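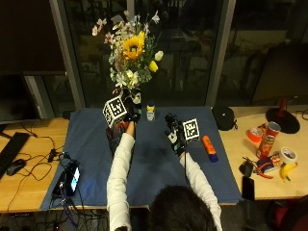 Station 2, flower vase task. Operator at the desk, both hand rigs on.

Zenley Household Task Trial
Workstation inspection checklist, with comments
Site: Skeltudlow
September 2019

Mark each item OK, FIX or N/A. Comments go under the item.

1. Desk mat flat, no folds under the vase
OK

2. Cables clear of the operator's arms and legs
FIX
Black cables are looped over the front edge of the desk and down to the floor. Clip them to the desk leg. A foot caught in a loop could pull the screen unit off the mat, and the vase could go with it.

3. Marker on each hand rig firmly seated
OK
Cube on the left, upright square on the right. Press-test both before every run.

4. Rig cable has slack at full reach
OK
Check again if the vase is moved farther back.

5. Liquids and breakables
FIX
Vase is on the same mat as a powered device. Use it dry for training runs. The small bottle with the yellow cap stays closed.

6. Hand tools put away
FIX
Red-handled pliers are on the right side of the desk. They are not part of this task. Return to drawer.

7. Loose items outside the task
FIX
Tape rolls, Pringles can, toy banana and phone can stay in the room but should come off the desk. Glue stick comes off the mat.

8. Stop switch within reach of second person
N/A
No powered arm at this station. Required at the Tumora bench.

Comments on readiness
The question from Abou Zeid was whether the machine can be left alone with this chore. My answer is no. Moving an empty vase across a mat is close. In March it completed 660 of 2881 attempts without a drop or a tip. Flowers are harder: stems shift, the top is heavy, and a grip that holds the base does nothing for the bouquet. Wiping the desk around a vase has not been tried.

Clearing small items into a bin could be run unattended sooner, provided nothing sharp is in the pile. See item 6.

Open items: 2, 5, 6, 7. Reinspect before the next powered run. Allow 2 people at the station until then.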